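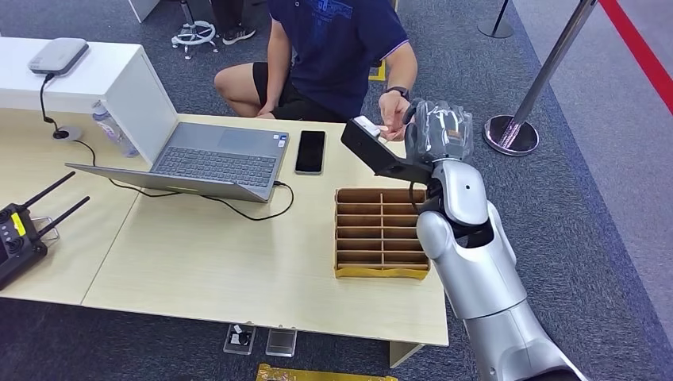

Arwood table, laptop end, grommet over on the left.

Quick one, I have to be out the door at 9. We've had the Arwood work table since February and people keep asking me where it's from, so. Ordered through Dierckx, the office furniture place, not direct. Wood-grain top, the light one. Also comes in a darker finish which I didn't want, every crumb shows on those.

Assembly first. Took Femi Onuoha and me 80 minutes and I'd say a good part of that was the instructions. Drawings only, no words, and step 5 has the crossbar upside down. Had to undo four bolts and flip it. Hex key in the box is soft junk, use your own. Two people for turning it over, don't try it alone, the top is heavier than it looks and the corners are pointy until you get it upright.

The top. Good. Really good for the money. Takes a laptop, phone, a water bottle, whatever, and there's still elbow room for whoever is sitting across. I write on it, eat on it, drag things over it that I shouldn't. One scratch so far and it's mine, scissors. Coffee rings come off with a damp cloth if you get there the same day. Left one over a weekend and it needed some scrubbing, but it did go.

Not too shiny either. My old Stestier desk threw the ceiling lights right back at me all afternoon and I was getting headaches from it. No trouble with this one.

The grommet. OK so this is why I picked this table over the Irano, which was cheaper and has no hole at all. One round grommet set in the top near the left side. Great if your outlet is on the left. Ours is, mostly. Laptop charger is another story, the port is on the right side of my machine so the cable has to loop across the tabletop anyway and I'm forever nudging it with my wrist. A second grommet on the right would of fixed this. Arwood, please. I'd pay for it.

Also the cap. It rattles if nothing is running through it, and it pops out when you pull a fat plug back up. Thin cables, no problem at all. Big power bricks, forget it, plug goes through but the brick stays on the floor. Get some velcro ties while you're ordering, none in the box.

Nathalie Dufour wanted me to mention knee room, she's taller than me and she's right that it's good. You can sit with your legs bent up or stretched out and not bang into anything. The Stestier had a drawer right where your thighs go. Hated that drawer.

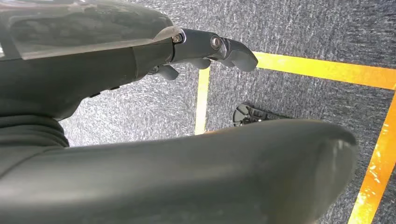 Feet on carpet: fine, with a catch. The table feet are small and hard and they sink in, so the leveling screws don't do much for you on anything soft. Ours wobbled the first week, then settled, and now I only feel it when someone leans on the far corner. Dents in the pile underneath when we moved it over a bit on Thursday. They havent come back up yet. If you care about your carpet buy the wide cups, the small ones slide off. On a hard floor I can't tell you, never had it on one.

Moving it is a pain, by the way. No wheels, no option for wheels that I could find. You lift it or you leave it. Dragging it on carpet makes the leg joints creak in a way I don't like, so we lift.

Tightened all the bolts again after 18 days. Two had worked loose, both on the left side. Since then nothing. Would do it sooner if I was you, and keep the hex key somewhere you'll find it.

Delivery was fine, came on the day they said, one flattened corner on the box but the top was OK. Customer service I only dealt with once, missing one screw cover, they mailed two. No complaints. Smell from the new top was gone in a couple of days with the window open.

Pros: tough top, no glare, lots of leg room, the grommet is where I need it.
Cons: only the one grommet, rattly cap, feet too small for carpet, instructions.

Would I buy it again, yes, for this room. If your outlets are on the right, turn it around before you load it up and sit on the other side, I know someone who did that and is happy with it. If you need to shift your table every day get something lighter.

Four stars. Would be five with the second hole. Will update if the edge strip starts peeling, a couple of the Dierckx reviews say it does, mine's stuck down tight so far.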